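Lestel again, and what I think the seven is doing there

Evening, all. I've got the kettle on and the cat has finally moved off the notebook, so let's get into it. Fair warning that there's no big reveal tonight. It's mostly tidying up, plus one thing from Napaporn that I've been chewing on since breakfast and that I think a few of you are going to enjoy very much.

For the newer readers (hello! there seem to be a lot of you since the February post got passed around), the short version goes like this. Small printed notices have been going up on power poles along our end of the river, always the same size, always the same plain typeface, and always with a word that isn't a word. The first one I saw said FIDIK 300 and nothing else. I thought it was a band. Then came SERENT 400 outside the bottle shop, and then, after a long gap that nearly finished this blog off, LESTEL 721, which is the one that's caused all the fuss.

People have had theories. Oh, have they had theories. I've been sent the developers one (the numbers are lots, the words are shell companies, the council is in on it), the defence one (don't get me started, I got four pages on submarine cables and we are a very long way from the sea), and the one about the water. I read every email and I do try to answer, but I want to say again, because I think it got lost last time, that I'm not going to publish anything that points at a particular house or a particular family. Somebody wrote in with a street address and I deleted it. It's a puzzle about bits of paper. If it turns into people slowing down outside somebody's driveway then I'll pack it in, and I'd be sorry to, since I've been having a lovely time.

Anyway! The numbers.

Vichien Jaidee, who long-time readers will know from the comments as the patient one, has been arguing for weeks that we've been wrong to read them as quantities. Most of us (me included, I drew a whole chart) had them as distances. Three hundred metres from the pole, four hundred metres from the pole, and so on. I walked it. I walked it in both directions along the river track in the wrong shoes and what I found at three hundred metres was a bin, and at four hundred metres was the back of the bowls club. Vichien's point was that 300 and 400 are round and 721 very much isn't, so either somebody changed the rules halfway through or the first two only look round by accident. He thinks they're references to something with an order to it. Pages, or catalogue numbers, or lines in a list.

I resisted this for a good while, partly out of fondness for my chart. But then I went down to the library with it, and I have to tell you, the old Dewey numbers are awfully tempting. The 300s are social sciences, the 400s are language, and 721 sits in with the architecture. So you'd have people, words, buildings. I got quite excited in the stacks and had to go and sit near the large print. Then I did what I should have done first and asked myself how many other three-digit numbers would have given me that same little jolt, and the answer is nearly all of them, because every number in Dewey means something. That's the whole idea of Dewey. You could throw a dart and come home with a prophecy.

So I'm parking it. It's a nice theory and it may come back, but I've been down enough of these holes over the years to know the feeling of a thing fitting too easily. I spent most of my thirties convinced that the test tones on late-night community radio were a message, and I had a shoebox of cassettes to prove it. I've still got the shoebox. I learned a great deal about antennas and nothing at all about any message.

Now, Napaporn. Napaporn Phromma wrote to me early this morning with a photo of a fourth notice, in the laneway behind the old picture theatre. This one reads SUWANNARAT 500. I'm sure half of you have sat up straight, and so did I, because that's a different kind of word from the other three. Napaporn pointed out straight away that it's a perfectly good Thai surname. She went to school with one! So after months of telling everyone that the words are nonsense, we have one that's somebody's name, or could be.

I want to be careful here for the reason I gave above. There are plenty of people called that and I don't want anyone going through the phone book. But it does change how I look at the others. Could Serent be a name? Could Fidik? I'd always assumed they were scrambled, and I've filled pages trying to unscramble them (the best I managed from Lestel was "settle" with a letter swapped out, and even my sister, who is kind, said that was a reach). 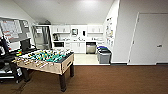
The other thing about the new one is the number, and this is where I had to put the toast down. It goes 300, 400, 721, 500. If you take the Lestel notice out, you've got a tidy little run, 300, 400, 500, with the long gap sitting exactly where Lestel is. What if Lestel isn't part of the set? What if somebody saw the first two, thought it looked like a laugh, and made their own? I went back through my photos tonight and the typeface on Lestel matches as far as I can make out, but it's a very ordinary typeface, and anybody with a printer could manage it. The staples are different, though. The first two were put up with staples at the corners and Lestel has drawing pins. I'd written that down at the time and thought nothing of it.

Napaporn says staples on the new one. I've asked her for a close-up, when she's next through there and if it isn't raining.

I know some of you won't like this, because Lestel has been everybody's favourite and there's a very long thread in the comments built on the seven being the seventh pole from the bridge. I'm fond of that thread too. Please don't be cross with each other about it. If I'm wrong I'll say so, in large letters, and Vichien can write the next post himself.

What would help, if you're out and about: photos of the fasteners, close as you can get, and leave the notices up where they are. Somebody took down the Serent one and I never got a proper look at the back of it. And if anyone was in the laneway before this week and remembers whether the notice was there, I'd love to hear from you, even if you aren't certain.

Comments are open until I go to bed, and I'll let the rest through in the morning once I've done the chooks.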